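Chapter 6

The Chores That Are Left

Before you read this chapter, take a slow walk through the place where you live or work and make a list of every small job somebody did there today. Write down the big ones, of course, the floors and the dishes and the laundry, but please don't stop there. Somebody straightened a rug. Somebody picked a hair off the soap, wiped a thumbprint from a light switch, and gave the crumbs on the counter a quick sweep into a cupped palm. When I ask students to do this they usually come back with a list of 40 items or more, and then they remember another half dozen on the way out the door!

Keep that list beside you, because we'll be coming back to it. The question for this chapter is a plain one that people have been asking since well before there were computers: can a machine do the chores yet? You will find, I think, that the answer changes a good deal depending on which line of your list you put your finger on.

Some lines can be crossed off already, or nearly so. A dishwasher has been a perfectly good robot for decades, if you are generous with the word, and the little round floor cleaners have earned their keep in a great many homes. On the shop floor the story goes back further still. At the Handberg plant, which we visited in Chapter 3, a single arm loads trays of brackets all day long and hardly ever drops one. But look at what those jobs have in common. The dishwasher asks you to bring the dishes to it. The Handberg arm gets its brackets facing the same way every time, in a tray built for the purpose, with a fence around the whole affair. A great deal of the work was done by the people who arranged the world to suit the machine.

Now pick something further down the list, something light and dull that you would never think to call a skill. Wiping is my favorite. The Kodham group spent most of a year on wiping, and their report (you'll find a shortened version at the end of the chapter) is one of the more humbling things I know of in this field. Their machine did beautifully on a bare tabletop. Then they gave it 24 ordinary desk objects, the sort with cords and curves and buttons, and it pushed a good many of them clear across the table. Too little pressure and the dirt stays put; too much and the thing you are cleaning skates away from you, or clicks, or tips over. The cloth is a trouble all by itself, as it folds and bunches and hangs in a new shape every time it is lifted.

People get around all this with the other hand. One hand steadies, the other rubs, and the two of them trade little messages about how hard to push without our giving it a moment's thought. A designer at Farkas once told me that she had watched office cleaners for a whole June before she noticed that the hand without the cloth was doing half the job. We will borrow her habit in this chapter and watch the quiet hand as closely as the busy one, beginning with the cleaning of a computer mouse on an office desk.

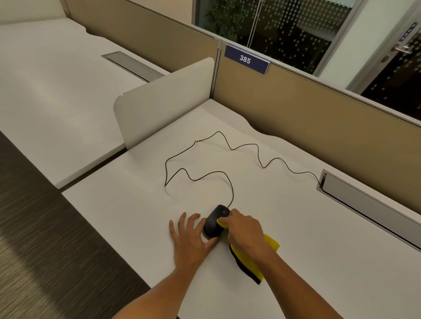
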